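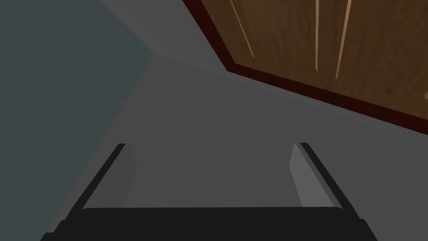
Simulated wrist view, gripper open, dark wooden panel off to the right.

Collecting examples for Fama: your questions, answered

Do I need to know anything about robots?
No. You need a steady hand, a free Thursday and some tolerance for software that sulks.

How many examples do you want from me?
Around 90 per task. Most people manage it in 3 sittings, with biscuits.

Why does the room look so crooked?
You're looking from the gripper, and the gripper tilts. Your stomach will adapt by teatime.
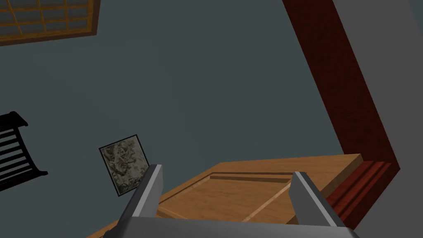
Sunita Semwal
Data Collection Lead, Letirness

Is that a real table?
It's a simulated one, so you can't scratch it. Please don't treat this as a challenge.

I made a mess of one. Should I delete it?
Keep it and mark it "failed". We learn a fair bit from failures – and we have plenty. Only delete a run if the recording froze.

Can I do the same smooth movement every time?
Please don't. Start from different spots and come in from different sides, or Fama will learn one lovely trick and nothing else.

Can I leave the gripper parked while I answer the door?
Pause first. Last August we trained on 4 long recordings of somebody's lunch break, and Fama got very good at waiting.

Who do I ask if I'm stuck?
Cyprian Śliwiński for log-ins, me for everything else.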